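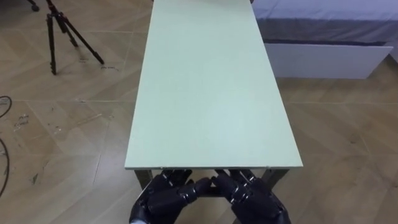
Ticket 1844: Grasp edge reported inside the hand model when both hands are in the ready pose
Component: Nillis (tabletop perception), with effects in Triltia (two-person carry controller)
Opened: Jan 19, 2025
Severity: Major
Status: Resolved, pending release
The Nillis edge detector returns an incorrect near edge for long, narrow tabletops when the carry task starts from the ready pose. The reported edge is offset toward the robot, and the planner then rejects both grasp targets as already in collision with the hands. The fault appears at the start of the task, with the fingertips almost meeting just below the near edge of the table and the pale top running straight away from the head camera. The thin lighter strip along the near edge of the board is the feature the detector is expected to use. In failing runs the detector discards that strip and fits its line to the upper outline of the fingers.

Reported behavior
The operator issues the carry command. Nillis publishes a tabletop plane within its normal time. The plane itself is correct in height and tilt. The near edge is published with a confidence above threshold and is therefore accepted by Triltia without a second request. The planner attempts both grasp targets, finds no valid path, and holds position until the 4000 ms planning limit expires. The task then ends with the message "no feasible bimanual grasp." No motion is commanded at any point, and the safety layer does not intervene.

Expected behavior
The near edge should be placed on the board. If it cannot be placed with confidence, Nillis should say so, and Triltia should request a new view before planning.

Environment
Site: Ďurica test room
Planner: Dolilel, standard bimanual profile
Controller: Triltia, carry mode, compliant wrists
Perception: Nillis, current stable branch, head camera only
Power and network: tethered

Entry 1, support desk
The ticket was received with logs and a recording of the head camera stream. The logs were complete. The site was asked to confirm that no local changes had been made to the hand model or to the camera calibration. The site confirmed that both were as delivered in June.

Entry 2, support desk
A calibration fault was considered first. An error in the camera-to-wrist transform would shift the hand model relative to the image and could produce the same rejection. The site ran the standard wrist check and returned the results. Residuals were within tolerance on both arms, and the projected finger outlines matched the image in every pose of the check. Calibration was ruled out.

Entry 3, site
The site repeated the task with a different item to establish whether the fault was specific to tabletops. Nillis was switched to its general object profile for this purpose, and the plane-fitting stage was bypassed.

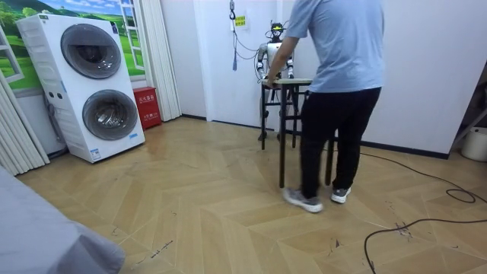
The general object profile does not use the near-edge stage, and the "no feasible bimanual grasp" message did not occur while it was active. Candidate grasps were published and the planner accepted them. On returning to the tabletop profile, with no restart and no other change, the fault came back on the first attempt. The site attached both logs.

Entry 4, perception group
The comparison in Entry 3 is useful. It limits the fault to the tabletop profile and excludes the planner, the camera driver and the hand model as loaded in memory. The group replayed the recorded stream offline against the stable branch and reproduced the failure without a robot connected.

Sequence as observed in the replay:
The self-filter projects the hand model into the image and removes all pixels that fall within it.
The removed area is then expanded by a fixed margin to allow for small errors in joint position. The margin is set to 12 pixels.
In the ready pose the expanded area reaches over the near edge of the board in its central part and removes the lighter strip there.
The edge stage searches for the longest straight boundary in front of the plane. The boundary of the expanded mask is itself long and nearly straight at this distance, and it scores higher than the remaining parts of the true edge on either side.
The edge stage publishes the mask boundary as the near edge.

The edge stage was written to ignore mask boundaries. That rule compares each candidate line with the mask before expansion. After expansion the two no longer match, and the rule has no effect. The expansion step was added in a later revision, and the rule was not updated with it.

Entry 5, controller group
The controller group asked whether the same error could appear after contact, when an incorrect edge would be more serious. In carry mode Triltia continues to read the edge from Nillis and uses it as a weak correction to the estimated board pose. Wrist forces carry most of the weight in that estimate, but the visual term is not zero. The site was asked to bypass automatic grasp selection, bring the hands onto the board under manual targets, and record the visual term through the hold.
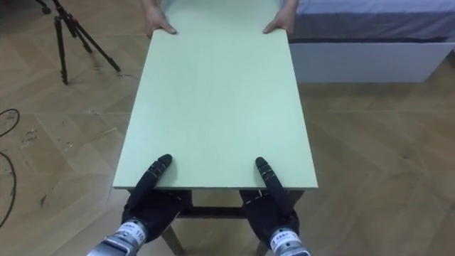
The recording shows the visual term pulling toward the robot for the first part of the hold and then dropping out. The drop occurs when Nillis marks the edge as occluded by contact and stops publishing it. Until that point the pose estimate carries a small bias, and the wrists yield to it slightly. The bias remained within the compliance limits of carry mode, and Triltia did not raise a warning. The controller group considers this acceptable for a supervised trial and not acceptable for release. A separate guard has been requested and is described under Resolution.

Entry 6, support desk
Interim instructions were sent to the site. They apply to the stable branch only and must be withdrawn once the corrected build is installed.

Open the Nillis tabletop profile and set the mask expansion margin to zero.
Set "require edge confirmation" to on. The planner will then wait for a second edge estimate before accepting grasp targets.
Start the task with the hands lowered and apart. Do not use the stored ready pose.
Set the Triltia visual correction weight to zero for all carry tasks.
Keep a trained operator at the stop control throughout.

The site was advised that a margin of zero may leave fragments of the fingers in the point cloud during fast arm motion. These fragments can produce false obstacles. The planner may report a blocked path where none exists, and the correct response is to stop the task and plan again from rest.

Entry 7, site
The interim instructions were applied. The tabletop profile now places the near edge correctly from the lowered start pose, and the planner accepts both grasp targets. The site reports one false obstacle, cleared by replanning as advised. The site also asked whether the far edge needs to be included in the same check, as a partner's hand may cover it.

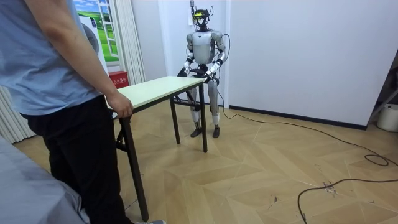
The far edge is handled by a different stage and is not affected. Nillis treats the partner's hands as foreground and interpolates the boundary across them. No expanded mask is applied to a person in the current design. The perception group does note that the far edge is usually reported at lower confidence on pale tops against a light floor, and that this is expected. Triltia does not use the far edge for control.

Entry 8, perception group
A corrected build was prepared and tested offline. The test set consists of 300 recorded starts from the ready pose, all with the tabletop profile active. The stable branch was run first to provide a baseline, followed by the corrected build on the same recordings. The corrected build did not publish a mask boundary as the near edge in any recording. In a small share of recordings it published no edge and requested a new view, as designed. Processing time was unchanged.

Resolution
The mask comparison rule now uses the expanded mask. A candidate line lying along the expanded boundary is rejected before scoring.
When the central part of the edge is hidden, the edge stage joins the visible parts on either side if they fall on one line. If they do not, it reports the edge as unknown.
Triltia ignores the visual correction from the moment of first contact until the grip is confirmed. After that point the correction is accepted only if it agrees with the pose estimated from the wrists.
The Dolilel profile has been changed so that a grasp rejected for hand collision is reported under its own message. The previous general message made this fault harder to identify from the operator's screen.

Actions outstanding
Site: install the corrected build, restore the expansion margin to its delivered value, and return the visual correction weight to default.
Site: repeat the carry task from the stored ready pose and attach the full log to this ticket.
Perception group: add the ready pose recordings to the regression set for the tabletop profile.
Support desk: update the operator guide to include the new collision message and remove the interim instructions.

The ticket will remain open until the site log has been received and reviewed. Questions on the interim settings should be added to this ticket and not raised separately.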